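How to Bring Hand-Held Grippers onto a Work Team Without Losing the Team

Posted January 2021 by Venla Keskinen, Workplace how-tos

By the time you read a page like this, someone above you has usually already signed for the equipment. Mine was signed for in November. I run the kitting bench at Bruveck, where we put small tools into small boxes for people who have bigger problems, and I was told that the boring part of the job would eventually be done by an arm. First, though, the arm needed demonstrations, and the demonstrations needed us.

So for now my coworkers do their old job with a pair of grippers in their hands, slower than before, so that something else can learn to do it later. If you are about to ask your own people for the same thing, these are the steps I would follow if I could start over.

What you need

One round or square table people can reach across
A pair of hand-held grippers per person, charged
One task, small enough to explain in a sentence
A log, on paper
A straight answer to the question in step 1

Step 1. Answer the job question before you unpack anything

They will ask whether this replaces them. Get the answer from your manager in writing and read it aloud, including the parts that sound bad. Ours said that no one on the bench would lose hours during the trial and that kitting would be "reviewed" afterward. I read out "reviewed" in the same voice as the rest. There was a silence, then someone asked about parking, and we got on with it.

Don't promise more than the paper does. I tried a little cheerful improvising on the first morning and had to take it back by lunch.

Step 2. Pick a task that is dull but has a hard part

We call ours Trarnus, after the label on the old parts cabinet. One tool, one box with a drawer. Open the drawer, put the tool away, close the drawer, then do it all backward. A six-year-old could do it by hand. With grippers, a grown adult with 24 years on the bench will need a few tries and possibly a short walk.

The hard part is the drawer. A tool that goes in crooked can stop it from closing, and fingers fix that without telling you. A gripper makes you decide to fix it.

Step 3. Set the table

Put the box in the middle, with the drawer facing whoever is sitting down. Leave some ordinary clutter on the table if the real workplace will have it. We argued over whether a tablecloth was ordinary clutter. The tablecloth won.

Route cables so they don't drag across the box. Agree on where the tool starts, or every person will invent their own spot and defend it.

Step 4. Teach the grip

Everyone grabs too hard at first and much too fast. Have them open wide, come in slowly, close, and wait a beat before lifting. Upright is easiest to carry. Laying the tool down in the drawer takes a turn of the wrist that feels silly for the first hour and then stops feeling like anything.

The yellow tool with the box, at the drawer and in the grip: 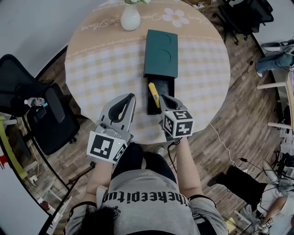
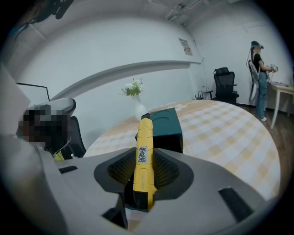 Step 5. Keep sessions short

We started with hour-long sittings, since the schedule came from someone who has never held two grippers at arm's length. Shoulders went first, then manners. Now a person does five runs, puts the grippers down, and goes off to do something with their actual hands. Three sittings in a shift is the limit. If you have a hero who wants a fourth, thank them and take the grippers away.

Step 6. Log the bad runs

Write down the drops, the jams and the time the drawer closed on nothing. People will want to throw these out, the way you'd throw out a school photo. Ask them to mark the run as bad and keep it. Our log stood at 855 runs last time I added it up, and the notes in the margins are the best writing our department has produced – "drawer hates me" appears in more than one handwriting.

Let the people doing the runs write the notes. I kept the log myself for a while and missed most of what mattered, such as which side of the drawer sticks.

Step 7. Change the job description

This is the step everybody skips. Someone who spends part of the week showing a machine how to kit is a trainer for that part of the week, and it should say so on paper and, if you can manage it, on the pay slip. I sent the form to the Huttunen building, where our personnel office lives. It came back with a request for a different form. I have sent the different form.

What changed for us

The bench is quieter. People used to talk while they kitted, and you can't really do that with a gripper in each hand, so the talking has moved to the breaks, and the breaks have grown. I have decided not to notice. Two of my most senior people turned out to be the best demonstrators and are insufferable now.

The arm itself arrives with the Prisex line whenever the Prisex line arrives. Until then we have a drawer that everyone at Bruveck has an opinion about. I'll add a step 8 once the different form comes back.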